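Section 2. Planning your purchase: two-arm table cell

Read this section before you send an order form to Kotent. It covers the table, the arms and the practice parts. Software licenses are in Section 5.

A typical block-sorting station, with two arms sharing one table:

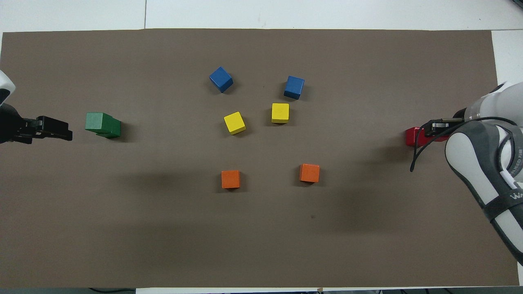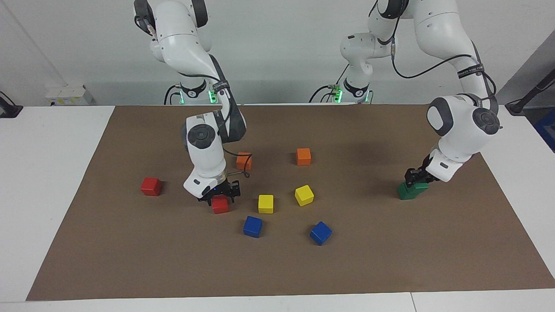

2.1 Set the budget

1. Price the arms and grippers first. List each gripper on its own line – some dealers quote the arm bare.
2. Add the table. Allow a flat top and enough room for both arms to reach the middle.
3. Add the Jornulo mounting kit (order number 273). One kit covers both bases.
4. Set aside $900 for cables, power strips and spare gripper fingers.
5. Send the total to Yeshi Moges in Sales for a written quote. Quotes are good for 4 weeks.

Note: Plain brown paper makes a good work surface and costs very little. Buy it by the roll and replace a sheet when it tears or marks up.

Note: Small painted wooden cubes are fine for a first trial. Get at least two of each color.

2.2 Check the room

1. Measure the table and the clear space above it. The arms rise well over the work surface when they fold.
2. Mark where each base will go.
3. Find the nearest outlets and write down the distance to each base.
4. Leave slack in every cable for the full swing of the arm.

Caution: Do not order the table until the room drawing is signed. Cut tops cannot be returned.

Caution: Both arms can reach the same part of the table. Budget for an emergency stop at each operator position.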